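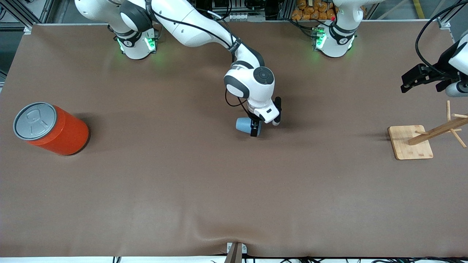 From: Negin Kermani
To: Drenwood list
Date: January 21, 2021
Subject: Re: so can they do the dishes yet?

> My sister saw a clip of a robot loading a dishwasher and now wants
> to know when she can buy one. I said ten years, my husband said
> two. Somebody here must have spent time around these things. Who
> wins the bet?
>
> Also, does it matter that her kitchen is tiny?

Your husband loses, sorry! I'd put my money closer to yours, and I say that as someone who really wants to be wrong (three kids, no dishwasher, you do the math).

I've been following the Remgate people since November and the chore I keep coming back to is hanging mugs on a mug tree. Sounds like nothing, right? But think about what your hands do. You pick the cup up by whatever bit is handy, turn it till the handle faces the peg, and then kind of feel your way on. If it catches, you wiggle it. You never look twice.

For two arms on a table every piece of that is its own headache. Grab the cup one way and the fingers are sitting right where the peg needs to go. Pegs stick out at different angles, so what worked for one doesn't work for the next. And a light wooden stand will happily scoot away if you push on it — I do that myself before coffee.

The last numbers I heard were 35 tries in one afternoon, with 11 mugs properly hung. Another 10 went on and slid off again. I thought that was pretty great! My brother-in-law at Bagheri, where they pack boxes all day, thought it was terrible, and from where he stands he has a point. On his line a machine that misses one in 35 gets unplugged.

As for the tiny kitchen, yes, it matters a lot. Two arms and the table under them take up more room than my stove and fridge put together, and you'd still have to clear the counter for it first.

If she wants something now, tell her to get a decent drying rack. I got mine at Zekau and it has lasted 7 years.

Does anybody know if folding towels is any further along? That's the one I'd pay for.

Negin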